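Open day at Garby
Thursday, October 25, 2018

Last week I took the tram to Tivport, because Garby was opening its workshop for one afternoon. I expected big machines behind glass. They gave us grippers to hold in the hand, with two black ribbed fingers, and we practiced closing them on small things. My wrist was tired after 30 minutes. 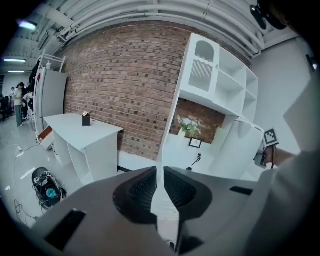 Võ asked if the fingers would hold an egg, and was told yes, if the person squeezing is patient. I was less patient. I dropped a cup five times and then it stayed.

The bus to Vallness left early, so I missed the last talk. They will open again in spring and I have already written my name on the list.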